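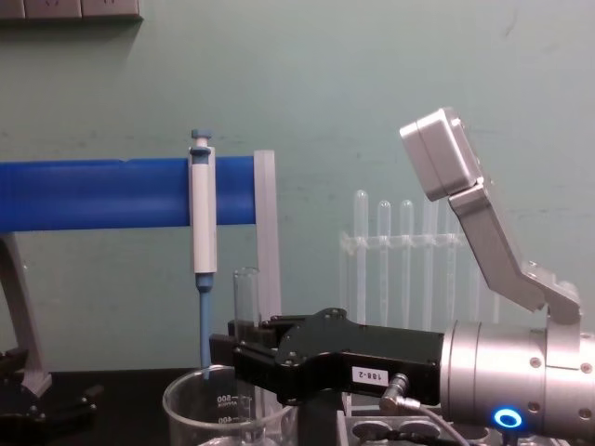
Trusalik bar stand with one pipette hung, beaker and test tube alongside.

Trusalik Pipette Stand, blue bar

We sell this stand and we like it, with reservations. The bar is thick and the pipette hooks over the front. The catalog calls it "universal," a word we would ignore. Take your own pipette to the Clerkville counter and try it before you order.
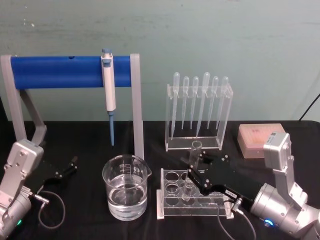

Capacity is listed as 6 pipettes. That may be so with slim bodies. With wide grips we would plan on fewer, and bench space is the other thing to measure - the legs want more room than the bar does.

Item no. 172. Assembly: 8 screws, driver not included. Ships Thursday from Mollmont.

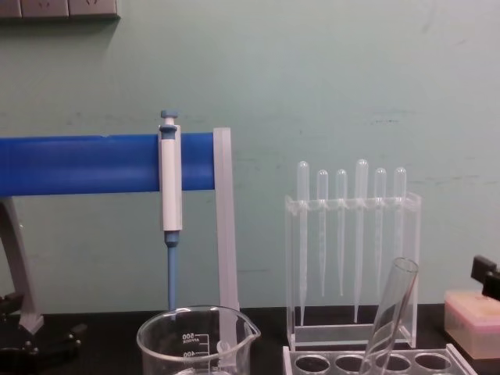 Loretta Ambrose writes that hers has held up fine for daily teaching use, but she wouldn't pay full price for what is a bar and two legs.

Fair enough. The Baptiste carousel costs 11 dollars more and spins, if you think you need that.
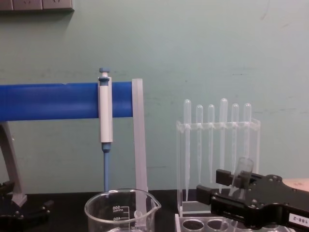

Racks and glassware are sold separately. Transfer pipettes don't belong on the bar, whatever the leaflet says, so budget for a rack if you use them. Returns accepted unassembled only.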